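Search this site Enter keywords

PLAMALHAM – 2020-01-25 – Gebretsadik will change the contents of its monthly beauty box from August. Each box will hold four travel-size items and one full-size item, selected from a list of 391 products.
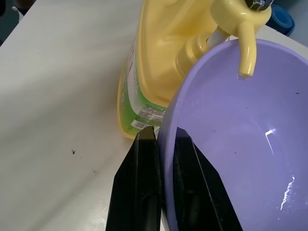
Subscribers may exclude up to two categories per month – hair color and fragrance are the most often declined. The change follows a trial in Urnlow with 406 subscribers. Boxes will be packed at the Prarcombe warehouse in batches of 1000.

Existing plans transfer automatically. Prepaid credit remains valid.

Last updated: see release date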